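The long life of the kitchen table

When my aunt died she left two pieces of furniture anyone might want and one that everyone did. The two were a walnut bureau and a chair said to have come off a ship. The one was the kitchen table, a plain thing with a burn at one end, and it very nearly ended all contact between the Tavport side of the family and the rest of us.

I was not in the running. I live in a flat where the table folds down from the wall like a drawbridge and must be put up again before the oven can be opened. But I sat through the phone calls, and they left me with a question I have been pestering people with ever since: what is it about a table?

Chairs get replaced. Sofas are bought in a rush of optimism and taken to the tip in the rain. Beds, for reasons nobody wishes to go into, are rarely handed down at all. The table stays. Families who cannot agree on a god or a football team will drive the length of the country with one strapped to the roof, legs in the air like a dead cow.

Lefteris Dimitriou has mended tables for most of his working life, from a workshop behind the bus station in Lindommont. He inherited the business, Raptis, from a father-in-law whose name is still over the door and whose opinions, I gather, are still in the room. He charges by the leg. I thought this was a joke until I saw the price list.

"People bring me a table that cost 100 pounds and ask me to do 504 pounds of work on it," he says. "I tell them the sum. They say fine. Then they say, don't touch the mark where the baby hit it with the spoon."
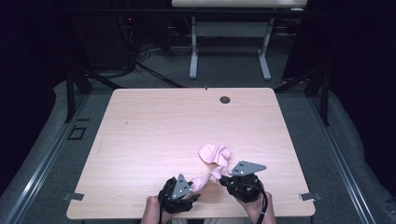 He has given up arguing. In his early years he sanded everything back to bare wood and stood waiting for applause, and more than once a customer cried. Now he goes over the top with the owner before he starts and puts a bit of masking tape beside every dent that has a name. Some tables come out of this looking like parcels. One woman kept a wine ring, a line of biro and half a fractions lesson, and paid in full to have the underside made good.

The underside, Lefteris would like it known, is where the truth is. The top is what a family says about itself. Turn the thing over and you get the chewing gum, the removal firm's chalk, the bracket put on by an uncle who would not be told. He once found a postcard pinned up there, picture side down, with a message arranging to meet somebody who was plainly not the owner's husband. He put it back. It seemed to him to be load-bearing.

What the trade would rather sell you

New tables, meanwhile, have never been easier to come by, or harder to love. I spent a May afternoon at the Hirnance furniture hall, which lies 2 miles outside town and has the climate of a fridge. There I was shown tables that grew, tables that shrank, and one that rose slowly on a motor until I was eating an imaginary lunch at chin height. The salesman was young and kind. He asked me what my table "needed to do". I said I had hoped it would stay where it was.

He was right to ask, of course. The kitchen table has always had too many jobs. In my aunt's house it was where pastry was rolled, bills were sorted and the cat was held down for its tablets, and on one occasion it served as a stretcher. The dining room across the hall had a far better table, polished every week and used at Christmas. I can't remember a single thing anybody said at it.

There is a class matter tucked away in this, as there is in most British furniture. The good table was for show and the bad one was for living, and it has taken us several generations to notice that we would like to be fed at the second. Now people with money pay handsomely for battered farmhouse tops. The hall had one with the dents already in. It was 3,000 pounds, and the dents were all the same size.
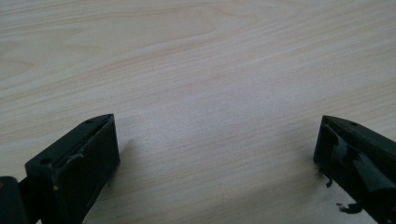

Mervin Vachon disagrees with nearly all of this. He wrote to me after I had moaned about the Hirnance dents in an earlier column, and his letter ran to four sides. "You people are soft about scratches," it began. "A scratch is a scratch. I grew up at a table with a leg shorter than the others and the soup always ran to my end. When my parents moved I took it into the yard and sawed it up, and I slept very well." He eats at a glass one now and wipes it down twice a day. He added that I was welcome to come and see it, provided I kept my elbows off.

I have thought about that soup a good deal. It is a fair point, and one that the sentimental party, of which I am a paid-up member, tends to skate over. Plenty of people were miserable at the kitchen table. They were made to finish their sprouts at it, and told at it that Dad was moving out. For every woman preserving a wine ring there is presumably a Mervin out in the yard with a saw, feeling the weight come off.

Lefteris, when I read him the letter over the phone, was quiet for a bit. Then he asked what sort of wood it had been.
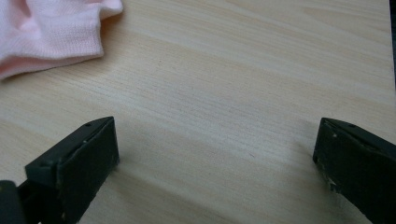
Who got it

My aunt's table went to my cousin in Tavport in the end, after a winter of silence and one rather formal email. She had measured her kitchen. She had not measured her front door. It spent eleven days in the porch under a shower curtain, during which the post was delivered on to it and a neighbour's boy did his homework there, apparently from choice.

They took the legs off eventually and it went in sideways. Lefteris came over to put them back on, four legs at the going rate, and found that one had been fixed at some point with a sawn-off bit of broom handle. He offered to do it properly. My cousin rang round the whole family to ask, which was the first time some of us had spoken since the funeral, and the vote was for the broom.

I went to lunch there last month. The burn is at the window end now, and my cousin puts the bread board over it when she has people in.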